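Glove tracking cubes keep dropping out during pick and place - student project

We use cookies to remember your settings and to see which pages are read. Accept all / Manage choices

posted by tronberg_lab2, 6/2/24

I'm in a second-year student project where we record hand movements and use them to teach a small gripper arm to pick up household things. One of us sits at the table with sensor gloves on, and each glove has a printed marker cube on the back. A fixed camera reads the cubes and the gloves give us the finger bend. The software is Tonora, the student version.

The fingers are fine. The problem is the position of the hands. We have recorded 320 runs so far and had to throw away 173 of them because one cube was lost part way through. Mostly it goes when the hands come close together, or when the wrist turns to lift something tall. When it comes back the hand jumps sideways in the data.

We have tried more light and a slower pace. Neither made much difference. Is there a setting I have missed, or do we need a second camera? There is not much money left and the demo is in November.

vevoneo_user

Get a second camera. We had the same thing and gave up on one.

Kulkarni Robotics Club

You may not need one yet. Try these first.

Check that every face of the cube is in the Tonora marker list. The set-up page only asks for the top face and it is easy to stop there. If the others are missing, the cube vanishes as soon as the wrist turns.

Then look at how the cubes are printed. Glossy paper catches the light and the pattern washes out. Ours are matt, with a plain white border left round each pattern. Don't trim the border off.

Set the gap limit so that a run with a short loss is filled in and a long one is marked bad. That won't bring back your lost runs, but you will know which ones to keep. We did 100 runs before changing anything and 100 after, same person and same objects, and it was well worth the afternoon.

Last thing is the table. We work on a plain blue mat and keep the objects for the task on it, with the rest off to the side. The club newsletter had a page on it, copied below.

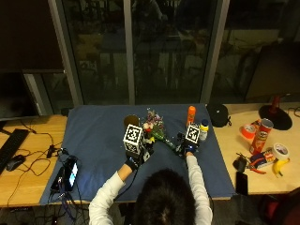
Page 14

The flowers are the hardest item we use. The stem is long and the blossoms are small, so the hands end up at odd angles to each other. Start with a cup or a bottle and leave flowers until the tracking is steady. Watch your cables too - a glove lead that pulls on the wrist will shift the cube, and you then have to calibrate again.

tronberg_lab2

Thanks both. Only the top faces were in the list. I have added the rest and will print new cubes on matt paper this week. Will look at the gap limit after that.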